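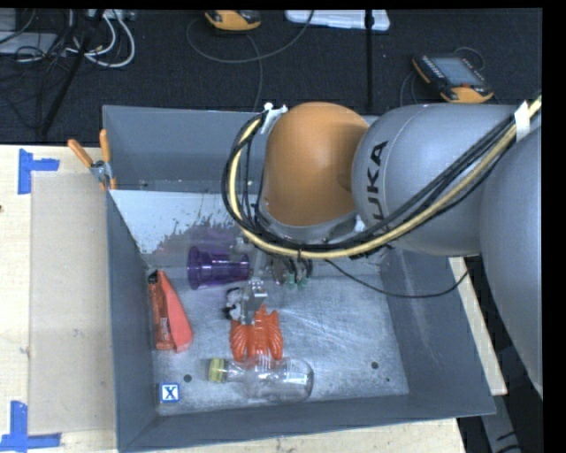

Brazo KUKA con pinza sobre una bandeja metálica con objetos variados.

Programación por demostración

La programación por demostración, también llamada aprendizaje por demostración o, en parte de la bibliografía, aprendizaje por imitación, es un conjunto de técnicas con las que un robot adquiere una tarea a partir de ejemplos ejecutados por una persona. El operador no escribe la trayectoria en un lenguaje de programación: la muestra, bien guiando el brazo con la mano, bien manejándolo a distancia. Los datos registrados se emplean después para reproducir el movimiento o para ajustar un modelo que lo generalice a situaciones nuevas.

Modalidades

En la enseñanza cinestésica el operador sujeta el brazo y lo desplaza por el espacio de trabajo mientras el controlador compensa el peso de los eslabones. Se registran los ángulos articulares, la apertura de la pinza y, si hay sensores, los pares o las fuerzas de contacto. El método requiere poca formación, pero el cuerpo del operador puede tapar las cámaras, y los brazos de gran tamaño resultan difíciles de mover con precisión.

En la teleoperación la persona permanece fuera del alcance del robot y utiliza un mando de seis grados de libertad, un joystick, un controlador de realidad virtual o un segundo brazo de geometría equivalente (configuración maestro-esclavo). Las imágenes quedan libres de oclusiones humanas. A cambio, la latencia y la falta de realimentación háptica alargan cada ejecución y favorecen las correcciones bruscas cerca del contacto.

Recogida en bandeja

La extracción de objetos de un contenedor es una tarea habitual de ensayo. Suele emplearse un recipiente de paredes inclinadas en el que se depositan piezas de forma y acabado distintos. Los vasos translúcidos y las botellas transparentes dificultan la estimación de profundidad, y un suelo de metal desnudo añade reflejos. Los objetos en contacto entre sí obligan a decidir el orden de extracción y el ángulo de aproximación de la pinza.

El protocolo Betancur divide cada demostración en aproximación, cierre, elevación y depósito, con una etiqueta temporal al comienzo de cada fase. Su conjunto de referencia contiene 2.000 demostraciones, repartidas en 11 categorías de objeto. Tras descartar las incompletas y las que presentan pérdida de sincronía entre cámara y controlador quedan 1.707.

Tratamiento de los datos

Las señales se remuestrean a una frecuencia común y se eliminan las pausas iniciales. Entre los métodos de modelado figuran las primitivas dinámicas de movimiento, los modelos de mezcla gaussiana y las redes neuronales entrenadas por clonación de comportamiento. En esta última, los errores pequeños se acumulan y llevan al robot a estados ausentes de los ejemplos; una corrección frecuente consiste en que el operador intervenga durante la ejecución y se incorporen esos tramos al entrenamiento.

Herramientas

Voditz registra demostraciones cinestésicas y de teleoperación en un formato único. Gekent se limita a la segmentación y al etiquetado de fases.

Véase también

Cinemática inversa
Control de impedancia
Teleoperación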